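Kandside Room Packing: Frequently Asked Questions

Kandside packs bedrooms and small apartments for people who are moving, storing their things for a while, or clearing a room for new tenants. These are the questions we get most often about wrapping, baskets, beds and labels. If yours isn't answered, write to Ginevra Sala at the Wirness office.

BEFORE WE START

What do I need to have ready?

Clear one flat surface in each room. In most bedrooms that means the bed. Put away anything you want to keep with you: medication, keys, passports, chargers and the clothes you'll wear the next day. Leave everything else where it is. Things moved into piles the night before usually have to be sorted again, and you pay for that time.

Should I strip the bed first?

No. Leave the bottom sheet on and take off the comforter and pillows. The sheet keeps the mattress clean while we work on it, and it comes off last and goes straight in the laundry. Any sheet will do. If you have a good one on, swap it for an old one.

How long does a bedroom take?

A child's room or a single bedroom takes one visit of 4 hours. Rooms with a full bookcase or a lot of breakables can run longer. We'll tell you by the end of the first hour if we think a second visit is needed.

Can I pack part of the room myself?

Yes, and many customers do. Clothes, bedding and soft toys are the easiest things to handle on your own. Tell us which drawers or shelves are finished so we don't open them again.

WRAPPING SMALL THINGS

What do you wrap things in?

White tissue paper for nearly all small items. It doesn't leave ink on pale surfaces the way newspaper can. For heavier glass or ceramics we put a second layer of padding over the tissue. Customers in the Zuccaro building can take tissue from the packing shelf by the mailroom.

How do I wrap something cylindrical?

Lay two sheets on the bed, slightly offset. Place the object near one edge and roll it away from you, keeping the paper snug but not tight. Fold the loose paper over the top as you finish. Close the bottom with one band of tape, going all the way around the paper and back over its own end. Stand it upright when you're done. If it leans, unroll it and start over with the base flat.

Creases in the tissue are fine. A smooth finish matters for gifts, and this is a moving day.

Which tape should I use?

Beige packing tape or paper tape. Avoid duct tape, which tears the tissue and can leave glue on whatever is inside. Keep the tape on the paper and off the object. Fold over the last half inch so you have a tab to pull when you unpack.

Do I have to wrap every item?

No. Wrap anything that can chip, scratch, leak or come apart. Plastic toys, hairbrushes and paperback books can go in as they are. Pens and markers should go in a zip bag.

What about bottles with liquid in them?

Tighten the cap, put a strip of tape over it and place the bottle in a small plastic bag before wrapping. Pack it upright. We don't pack open nail polish, paint or lamp oil.

STORAGE BASKETS

Can I use my own fabric baskets in place of boxes?

For short moves, yes. A fabric storage basket holds a surprising amount, weighs very little and can go straight onto the shelf in the new room. Put folded clothes in first and set the tissue-wrapped things in among them. Use a box for anything that will be stacked, as fabric sides won't hold weight from above.

The large pale green basket with the bear and rabbit characters is a good size for this kind of packing. It has room for clothing and small wrapped pieces together.

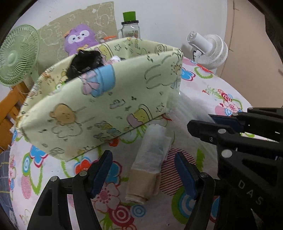 My basket keeps tipping over on the bed. What should I do?

Put a folded sweater or towel flat in the bottom before anything else. A mattress gives under the load, and a basket with all its weight on one side will lean. You can also move it to the floor once it's half full and carry the last items over to it.

How full is too full?

Stop when the contents reach the rim. If sleeves or corners are poking out, refold them or take something out. Then tie a pillowcase or a large plastic bag over the top for the trip.

Can you sell me a basket?

We carry one model, the Olov, a plain fabric basket with two handles. It folds flat when empty. You can add it to your booking, and you can return it unused at the end of the visit.

Will a printed basket fade or get dirty in storage?

It can pick up dust, and direct sun will fade most printed fabric over time. Slip it into a clear bag and keep it away from windows. Wipe marks off with a damp cloth. Check the care tag before you put one in a washing machine.

LABELS AND LISTS

How do you label baskets?

With a card tied to the handle or pinned to the rim. We write the room, the owner's first name and the word FRAGILE if there is anything breakable inside. We don't stick labels on fabric.

Do I get a list of what was packed?

You get one line per box or basket, such as "Bedroom, shelf by window, wrapped items and shirts." A full item list is available for storage customers at an extra charge. Ask for it when you book, because it can't be put together afterward without unpacking.

What if I can't tell what's inside the tissue?

Write on the tape with a marker before you put the item in the basket. One word is enough. We do this on request, and we always do it when a room has several wrapped things of the same shape.

BOOKING AND PAYMENT

When do you work?

Every day but Monday, starting at 9 in the morning. September fills up early with student moves, so book ahead if you need a weekend.

Is there a deposit?

Yes, $100, taken off the final bill. It's refunded in full if you cancel at least 2 days before the visit.

Do you take away leftover packing material?

We take used tape, torn tissue and empty plastic bags. Clean tissue stays with you unless you ask us to take it. Flatten it under a book and it can be used again.

What if something breaks?

Leave it in its wrapping, take a photo and write to us within a week of the move. Include the basket or box label. Items you wrapped yourself aren't covered, even if we placed them in the basket.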